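Review: Zivdale Revision Planner for Medical Students

Reviewed for the Stalleck School of Medicine Student Learning Office by Jolene Partington, with comments from Haruto Ishida and Theerawat Phetsri

Background

Students entering the first year of the medical programme are asked each August to choose a method of organising their private study. The Learning Office does not require any particular product, but it keeps a list of those it has looked at in detail. Zivdale was added to the list for review after repeated enquiries from students in the anatomy and physiology block.

Zivdale is a study planner with a built-in question bank. It runs in a web browser and on most phones. The student enters the teaching timetable, marks the examinable topics and sets the number of hours available each week. The planner then arranges short revision sessions and brings each topic back at growing intervals until the examination.

How the review was carried out

The planner was used for eight weeks by 43 first-year students, all of whom were sitting the same block. They were free to stop at any point and to carry on with their usual notes alongside it. Hinata Tsuchiya of the Learning Office met them in small groups at the midpoint and again at the end. The office paid for the licences at the normal student rate.

Setting up

Entering the timetable is slower than it ought to be. Each teaching session has to be added separately, and a session that moves to another room or hour must be deleted and entered again. Most students needed a full evening for this. The timetable file issued by the Registry can be imported, but laboratory classes are dropped in the process and have to be restored by hand. Mr Ishida reported the fault during the second week and received a courteous reply, though it had not been corrected by the end of the review.

Once the timetable is in place, daily use is simple. The opening page lists the sessions due, the expected length of each and nothing else. Several students remarked that they could complete a session between lectures without having to decide what to study.

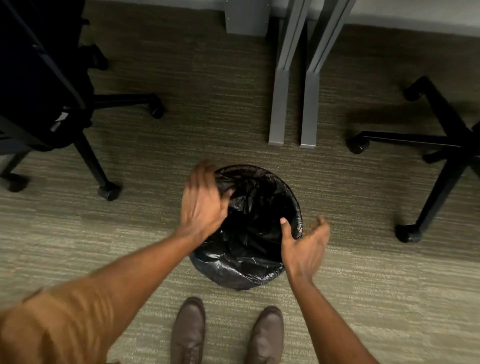

The question bank

The bank for the first-year block holds 554 questions. Coverage of the cardiovascular and respiratory systems is thorough, and the explanations are written at a suitable level. Embryology is thin by comparison, and the section on the lower limb repeats several questions with only small changes of wording. Dr Phetsri, who teaches in the dissection room, read through the anatomy items and found seven that he considered out of date or ambiguous. None would mislead a student seriously, but they should be put right.

Students may write their own questions and share them within a year group. This was the most popular feature among those who used it. Shared items are not checked by anyone, and year groups are advised to agree on a person to look them over before they are passed round.

Missed sessions

The planner deals poorly with absence. A student who is unwell for a few days returns to find every missed session placed on the first free evening. There is an option to spread the backlog over a longer period, but it sits three menus deep and is switched off by default. We would ask students to turn it on when they first register.

Comparison with Wotitell

Wotitell, already on the office list, costs less and has the better phone version. It has no timetable function and relies on students to set their own targets. Those who already keep an orderly diary will probably find it sufficient. Zivdale is better suited to students who have come straight from school and are not used to planning their own week.

Recommendation

Zivdale is approved for the list, with a note on the import fault and the backlog setting. Students should take the monthly licence first and move to the annual one only if they are still using the planner after the first block. A small number of codes for a reduced rate are held at the Learning Office and may be requested in person at the enquiry desk before 4 pm.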